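Collecting Grasp Examples by Hand for the Druvau Picking Task

Final report, project course in applied robotics

1. Background

The Druvau task is a small benchmark our lab uses for teaching. A gripper has to approach one object on a plain table, close on it, lift it and set it down inside a marked area. Earlier groups wrote the motions by hand. Our assignment was to replace the hand-written motions with a learned policy, and most of our time went into getting the examples that policy would learn from. The report covers that part. Training results are in the companion report, titled Pledari after the name of our code repository.

2. How the examples were collected

We used a hand-held gripper with a camera mounted on it. One person holds the tool, carries out the grasp as the robot should, and the camera records. After that the recording is cut into episodes. An episode begins with the jaws open and the object in view and ends when the object has been released.

Our goal was 2000 episodes. We split the work into sessions of 100 episodes and changed the person holding the tool between sessions. The first sessions were slow. People moved the way they would with their bare hand, which is faster than the arm can follow, and we had to throw out the episodes that went over the speed limit set in the controller. After we put a metronome next to the table the rejection rate dropped and stayed low.

The object was placed by the second person, who picked a position from a printed list. We did this to stop people from putting it in the same comfortable spot every time. It still happened a little, and the heat map in the appendix shows a dense patch slightly right of the middle.

3. Checking the data

Each session was reviewed by someone who had not recorded it. The reviewer played the episodes at double speed and gave each one a keep, a trim or a drop. Trim meant that the episode was good but had dead time at the start, usually from the person waiting for the second person's hand to leave the table. Two reviewers went over the same session once to see if they agreed. They disagreed mainly on trims, so we wrote down a rule: cut to 6 frames before the first movement.

We also kept a log of the state of the tool. Screws were checked before each session and the pads were looked at after it.

4. Problem with low contrast

The hardest sessions to label were the ones with a pale object on a pale background. 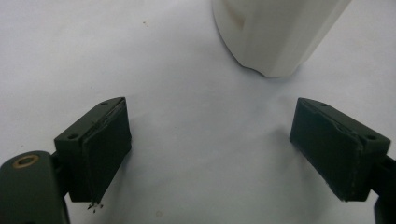
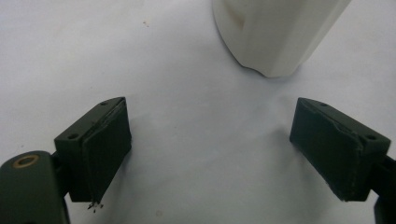

Our labeling script, which we adapted from one a previous group called Herrero, finds the object by separating it from the table and then tracks its outline. It did well on the colored objects and lost the outline in many of the white-on-white episodes. In both views above, the white object has its top out of view, and its lower rim and the vertical crease on its body are what set it apart from the surface, along with a faint brownish smudge near the upper left. The script was latching onto the smudge in some episodes and the shadow in others, so the outline jumped around. We ended up marking the bottom rim by hand in the first frame of each episode and letting the tracker follow that. It added a minute or so of work per episode, and we only did it for the sessions with white objects.

We considered changing the table covering to a darker one. The demonstration table at the Fultstead site is white, and we wanted the training data to match it, so we kept the covering.

5. What we would change

Log the pad condition with a photo every time, since written notes like "fine" were no use to us later. Record the position number by voice at the start of the episode, because matching the printed list to the files took us two full afternoons. Start the white objects earlier in the term, while there is still time to redo a session.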